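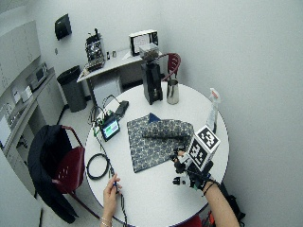
A patterned napkin on a round white table.

Search this site Enter keywords Go

How to write a speaker biography for a security conference

I love this job! A good biography gets the right people into your session before you've said a word, and you can write one in an evening. I put together the speaker pages for the Posulby seminar on terrorism and public safety each April, and these are the steps I give everyone on the programme.

1. Start with the post you hold now. Job title, then organisation, then country. Spell out every abbreviation the first time - your listeners may be police officers, academics or airport managers, and they don't share each other's shorthand.

2. Say what you study or do, in one plain sentence. "She researches how small groups raise money" is miles better than "a recognised expert in threat finance". Go narrow! Narrow is what makes people want to find you at the coffee break.

3. Add earlier posts, newest first. Two or three are plenty. If you served somewhere you can't name, write "government service" with the years and leave it there.

4. Pick your publications. One book or two reports, with the year and publisher. Darlene Desjardins sent me a lovely first draft of 644 words, and most of it was journal titles. We kept her study of hostage negotiation and moved the rest to a link at the bottom.

5. Check what you're allowed to say. Ask your employer's press office before you send it, and allow 10 working days for a reply. Take out home towns, family details and current casework.

6. Cut it to length. The printed programme takes up to 500 characters, so make a short version too. I aim for 70 words, and it's great fun seeing how much fits.

7. Read it aloud. The chair will have to - and if they might stumble over your name, put the pronunciation in brackets after it.

Save the file as plain text with your surname first (Desjardins-bio, for instance) and send it with your talk title. Keep a copy for yourself and update it whenever you change jobs.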